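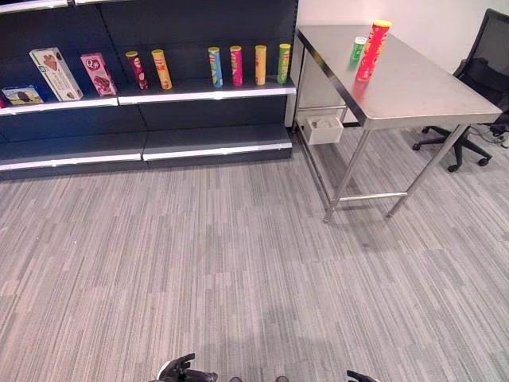
**标签机第一次开机，要先连电脑还是先装纸？**

先装纸，再通电，最后才连电脑。顺序反了机器也不会坏，就是会一直闪红灯，闪得人心慌。

## 第三节　把 Plornia 标签机装起来，打出第一张价签

前两节讲的是怎么整理商品表，到这一节终于可以动手了！我自己第一次装的时候折腾到晚上快十点，第二次喝杯茶的工夫就弄完了，所以大家别被下面这一长串步骤吓到，大部分都是一句话的事。

我这里用的是 Plornia 台式热敏标签机，配 Pevis 的商品管理软件。你要是用别的软件，3.3 往后的菜单名字会对不上，3.1 和 3.2 照做就行。

### 3.1　开箱和摆放

1. 把机器从箱子里抱出来，撕掉外面的蓝色胶条。盖子里面还有一条，很短，贴在打印头旁边，特别容易漏（我漏过，后面会讲）。
2. 找一张平稳的桌子。机器后面要留一个拳头的空当，给电源线转弯用。
3. 前面的出纸口别顶着墙，也别顶着收银机。
4. 电源线先插机器这头，再插墙上那头。这时候**先不要开机**。

> **注意：** 别放在窗台上。热敏纸晒久了会发灰，整卷都灰，切掉外面几圈也没用。备用的纸卷放抽屉里，我用的是鞋盒，效果一样好。

如果桌子和路由器隔着一堵墙，建议直接用 USB 线。机器有无线功能，我也试过，能用，但是到了下午店里人一多，偶尔要等上好一会儿才出第一张。Slavica Nikolovski 那边的店一直用无线，她说没遇到过这个情况，那大概跟房子有关系吧。

### 3.2　装纸

这台机器最宽能装 80 毫米的纸，更窄的也行，把两边的蓝色导轨往中间推就好。

1. 按住两侧的按钮，把上盖掀到底，听到“咔”一声再松手。
2. 看一下打印头旁边那条短胶条撕了没有。没撕就现在撕。
3. 纸卷放进去，**标签的正面朝上**，纸头从下面往你这边拉。
4. 两边导轨推到刚好贴住纸卷，用手指拨一下，纸卷还能转，就对了。推得太紧，打出来的字会越来越歪。
5. 拉出一小截纸，盖上盖子，两边都要按一下。只按一边的话，另一边往往是翘着的，从正面看不出来。
6. 现在可以开机了。绿灯常亮就是好了。
7. 按住进纸键，等灯闪两下松手，机器会自己吐几张空白标签，这是在量标签的长度。吐完停在撕纸口，就不用管它了。

> **小心：** 打印头刚用完会烫手。连着打了很多张以后要换纸，先把盖子开着晾一会儿，别急着伸手进去擦。

分不清哪面是正面？拿指甲在纸上快速划一道，出现黑线的那面就是正面。这个办法是 Sorin Matić 教我的，比看反光靠谱多了！

关于那条漏撕的胶条：症状是机器什么都正常，灯也绿，纸也走，就是左边总有一条竖着的白道。我为这个重装了三遍驱动，最后掀开盖子一看，好嘛，它就在那儿贴着呢。

### 3.3　连电脑

1. 插上 USB 线，等电脑自己认出来。
2. 打开 Pevis，点“设置”，再点“打印设备”，列表里应该多出一行 Plornia。
3. 点那一行，右边“用途”选“价签”。千万别选“小票”，选了小票它会在每张标签后面多走一截纸，一卷很快就没了。
4. 纸张宽度填你实际用的宽度，高度先空着，软件会读机器刚才量的数。
5. 点“测试页”。

测试页上有一个方框和一行字。方框四条边都完整，就说明对齐了。缺左边或者右边，回去看导轨；缺上边或者下边，重新做一遍 3.2 的第 7 步。

列表里没有 Plornia？先换一个 USB 口，再换一根线。有的线只能充电不能传数据，外表上一点也看不出来，我抽屉里就混着好几根，后来我在坏的那几根上都系了红绳子。

### 3.4　做一个价签模板

模板这件事很容易越做越花哨，我的建议是先朴素一点，用上一个月再改。我的第一版放了店名、产地、一句欢迎词，还有个小笑脸，结果价格被挤得只剩指甲盖那么大，老顾客都得弯腰凑过去看。

1. 在 Pevis 里点“模板”，选“空白价签”。
2. 把“价格”拖进来，放右边，字号拉到最大一档。
3. 把“品名”拖进来，放左上角，勾选“自动换行”。
4. 把“规格”放在品名下面，小字就行。
5. 条码放左下角，**宽度不要低于 5**。再窄的话屏幕上看着挺精致，扫码枪一个都读不出来。
6. 点“保存”，起个自己认得的名字。

品名太长的商品会顶到价格，这时候回商品表里填一个“短名”，模板会优先用短名。比如一大串口味加包装的巧克力雪糕，短名写五六个字足够了，顾客自己会看包装。

促销价签我单独做了一个模板，原价画横线，现价加粗。两种价签用不同的模板，比在同一个模板里来回改省心得多，也不容易改完忘了改回来。

### 3.5　小批量试打

先别一口气全打！我们店里商品表一共 1,166 行，我第一次就点了“全部打印”，打到一半发现价格少了小数点。那天的废标签后来都拿去当便签用了，用到现在还没用完。

1. 在商品表里勾五个商品：名字最短的、名字最长的、最便宜的、最贵的，再随便来一个。
2. 点“打印所选”，模板选你刚存的那个。
3. 撕下来，一张一张对着商品表看：品名、规格、价格。
4. 用扫码枪把每张扫一遍，看跳出来的是不是同一个商品。
5. 拿一张插到货架的价签条里，退后两步看看价格清不清楚。

五张都没问题，再按货架一组一组地打。我习惯打完一组就去贴一组，打一大摞放在手里，走到半路准会乱。

> **提示：** 打印顺序默认是按商品编号来的。在“排序”里改成“按货位”，打出来的顺序就和你沿着货架走的顺序一样了。这个选项藏得有点深，在打印窗口右下角的小三角里面。前提是第二节里的货位那一列你填过了，没填的商品会统统排到最后。

### 3.6　坐着打还是站着打

小店主们老问我这个，那我就多说两句。改几张价签，站着就行了。要是像开业前或者 June 那次换季一样整批重打，请务必坐下来，显示器的上沿和眼睛差不多平，胳膊肘能搭在桌面上。椅子高度调好以后再摆机器，反过来的话撕标签时手腕会一直抬着，第二天酸得厉害。
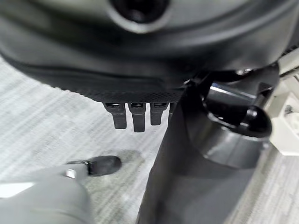 *图 3-2　办公椅座底，前沿网布下方可见黑色塑料片*

撕标签的时候往斜下方撕，贴着锯齿走，一下到底。往上提着撕容易把后面那张也带出来，机器就会以为位置变了，下一张就偏。偏了也不用重启，按一下进纸键就能找回来。

左撇子可以把机器转一个小角度，出纸口稍微朝左。Nataša Pavlović 就是这么放的，线从右边走，桌面反而比我的整齐。

### 3.7　日常保养

- 每换一卷纸，用棉签蘸一点酒精，顺着一个方向擦打印头，擦完等它干透再盖盖子。
- 黑色的滚轴也擦一下，一边擦一边用手指转，转满一圈。
- 别用刀片刮粘在里面的胶，用一张废标签的粘面去粘，多粘几次就下来了。
- 打满 3,000 张以后，做一次 3.2 第 7 步的长度测量。我是在机器侧面贴了张纸条，每换一卷画一笔，不然肯定忘。

打出来的字发淡，先擦打印头，擦了还淡，再去 Pevis 里把“浓度”加一格。一次只加一格，加太多了字会糊，条码也跟着糊。

### 3.8　常见的几种灯

| 灯的样子 | 意思 | 先试什么 |
|---|---|---|
| 绿灯常亮 | 可以打印 | 直接打 |
| 绿灯慢闪 | 正在接收数据 | 等它一下 |
| 红灯常亮 | 盖子没关好 | 两边都按一下 |
| 红灯闪 | 缺纸或者没量准 | 看纸卷，再做 3.2 第 7 步 |
| 红绿交替 | 打印头太热 | 开盖晾着，别关电源 |

红绿交替的时候任务还在机器里排着，温度下来以后会自己接着打。这时候要是关了电源，剩下的就得在“打印记录”里找到那一批，点“从中断处继续”，再把最后一张撕下来的价签编号填进去。

价签都贴好之后，就可以翻到第四节设置扫码枪了。翻过去之前，记得把模板导出一份存到别的地方，菜单在“模板”里的“导出全部”，文件很小，发到自己邮箱就行。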